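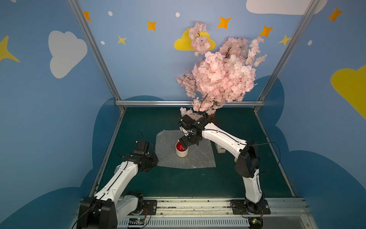 プチプチの上に置いた白いカップ(内側は赤)。後ろは桜の造花。

チケット番号:981
件名:小型カップの包みが箱の中でほどける
分類:梱包/緩衝材
対象:Gretau カップ(白、内側赤)
箱:Teveo 小箱
拠点:Brisville 梱包室
優先度:中
状態:解決済み

■ 報告内容
Brisville の梱包室です。いつもお世話になっています!
5月の出荷分から、Gretau のカップをプチプチで包んで Teveo の小箱に入れると、箱を開けたときに包みがゆるんでいることが増えました。ひどいものはカップの口がすっかり出ています。カップに傷や欠けは今のところありません。でも受け取った方が最初に見るのがあの赤い内側だけ、というのはちょっとさびしいです(きれいな赤なので、ちゃんと包みから出てくる瞬間を楽しんでほしい!)。

いまの包み方
・シートを作業台に広げ、カップを中央に立てて置く
・四隅を上に持ち上げて、口の上でまとめる
・まとめたところをテープで一か所とめる
・そのまま箱へ

困っている点
・まとめた部分がかさばって、ふたが浮く
・ふたを押さえるとテープがはがれ、四隅が開く
・箱を振るとコトコト音がする

シートは正方形に近い形に切ったものを使っています。ロールを一度に切って積んでおくので、使うころにはけっこうシワが寄っています。これも関係ありますか?

■ サポート返信 1
詳しいご報告ありがとうございます。音のことまで書いてくださったので、とても助かりました!

まず三点、お試しください。
1. 粒の面が内側(カップ側)になっているか確認する。外側に向いていると、テープが粒の頭にしかつかず、はがれやすくなります。
2. 空の箱にカップだけを入れ、側面と上のすき間を見る。
3. 包みを箱に入れる前に、テープの端を指で軽く引いてみる。

シートのシワは、粒がつぶれていなければそのまま使えます。伸ばそうとして強くこすらないようにお願いします。

■ 報告者 追記
やってみました。
1 は、なんと両方ありました。積んである束の途中で表裏が入れ替わっていて、粒が外を向いた包みのほうは軽く引いただけでテープがぺろっとはがれます。これは大きい発見です!
2 は、側面はちょうどよさそうですが、上はあまり余裕がありません。四隅をまとめたかたまりの行き場がない感じです。
3 は、粒が内側のものならしっかりついています。ただ、ふたを閉めて開けると、やっぱり少しずれます。

粒の向きをそろえるだけでずいぶん良くなったものの、まだ完全ではない、というところです。

■ サポート返信 2
すばらしい切り分けです。残りは包み方を変えればいけそうです。四隅を上で束ねる方法をやめて、横に倒して巻いてみてください。

手順
1. シートを粒の面を上にして、角が手前に来るように置く(ひし形の向き)。
2. カップを中央より少し手前に、横に寝かせて置く。口は右でも左でもかまいません。
3. 口の側に別の小片を丸めて入れる。奥まで押し込まず、縁とそろうくらいで止める。
4. 手前の角をカップにかぶせ、半周だけ転がす。
5. 左右の角を内側に折り込む。底の側はぴったり、口の側は少しふんわり。
6. 最後まで転がして、奥の角をテープでとめる。テープは角をまたぐように縦に一本。
7. カップを起こし、口を上にして箱へ入れる。

5 で左右の角が長く余るときは、折り返して二重にしてください。切り落とすと、口の上の厚みが足りなくなることがあります。
巻いたあとで側面がきつい場合は、4 の転がしを少しゆるめに。力いっぱい締めると粒がつぶれてしまいます。

■ 報告者 追記
きました! これです!
巻き終わりが側面に来るので、ふたがすっと閉まります。開けても四隅が開かないし(もう四隅がないので当たり前ですが)、振っても音がしません。手順 3 の小片が効いているようで、抜いてみたらかすかにコトッといいました。入れたほうが断然いいです。

試しに 19 個を新しい巻き方で箱詰めして、ひと晩棚に置いてから全部開けてみました。ゆるみなし、テープのはがれなし。最初の何個かは左右の折り込みに手間取りましたが、慣れてくると四隅を集めていたときより早いくらいで、梱包が楽しくなってきました。

ひとつ質問です。Parsons の倉庫にも、同じ大きさに切ったシートの在庫が 1,000 枚あります。このまま使って大丈夫でしょうか。切り直しになるとなかなかの作業です……。

■ サポート返信 3
ゆるみなし、うれしいお知らせです!
Parsons の在庫はそのままお使いください。この巻き方なら今の寸法で足ります。ただし束の中で表裏が混ざっているかもしれませんので、作業台に出すときに一枚ずつ粒の向きを見て、上向きに置き直してください。粒がつぶれて平らになっているものは外側には使わず、小さく切って手順 3 の詰め物に回すと無駄になりません。

取っ手つきのカップには、今回の手順をそのまま当てはめないでください。取っ手を先に小片でくるむ方法を、チケット 239 にまとめてあります。

■ 対応まとめ
原因:シートの表裏の混在(テープがはがれる)/四隅のまとめ部分がふたに当たる
対処:粒の面を内側に統一/横に寝かせて巻く方法に変更/口に小片を入れる
交換品の手配:なし
箱の変更:なし

■ 報告者 最終コメント
Parsons にも手順を送りました。作業台の横に印刷して貼るそうです。シートの束には「粒が上」と書いた紙をはさむことにしました。こちらのチケットは閉じていただいて大丈夫です。次は取っ手つきに挑戦するので、239 を読んでわからないところがあればまた書きます。ありがとうございました!

15:40 クローズ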